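Bin picking software: shop notes on perception, planning and logging
2022-02-20

Filed under: Workshop tips, Software

These notes apply to a single arm working over a single open bin with household items in it. They assume the hardware is mounted and the emergency stop has been tested.

Depth and segmentation

Crop the point cloud to the inside of the bin before anything else runs. Store the crop as a polygon in the bin's own coordinates. A box aligned to the robot base will include table surface as soon as the bin sits at an angle.

Walls that slope inward return depth points at grasp height. Fit each wall as a plane once, save it, and drop every point within 5 mm of it. Repeat the fit whenever the bin is moved.

Glossy bowls leave holes in the depth map. Do not fill them by averaging. Use the color mask for the outline and take the height from the rim only.

Stains and scuffs on a metal floor will produce false objects in a color-only segmenter. Keep 25 views of the empty bin and subtract them. Clean the floor or retake the views, but do not mix old and new sets.

Grasp planning

Rank candidates by clearance first and by grasp score second. Thin handles and necks score well and are easy to close on. The wide end of the object still has to clear its neighbors on the way up, so run the collision check on the whole object mesh.

Model the cables. A capsule chain along the forearm is enough for the planner. Samarakoon 5 accepts this in the robot description file; in Dulgate it has to be added as an attached body after startup. 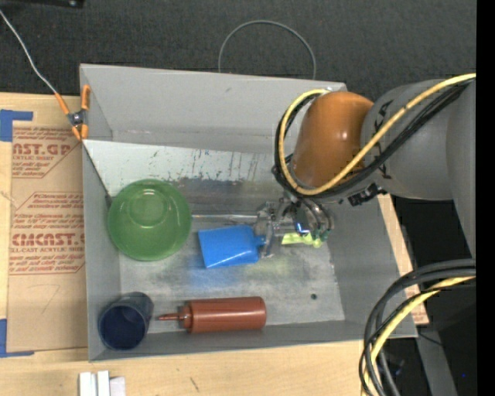 Limit wrist rotation in software to less than the joint allows. Cable slack sets the usable range, and it should be measured with the arm in its lowest pose.

Logging

Write the chosen grasp, the rejected grasps and the reason codes to the same file. Our last run at the Clesatmont shop made 958 attempts, and most of the useful fixes came from the rejected list.

Stamp images with the controller clock. If the PC clock is used, check the offset at the start of every session.

Keep gripper width at full rate. Joint states can be thinned out for storage.

See also: Pramolberg calibration target, printing and mounting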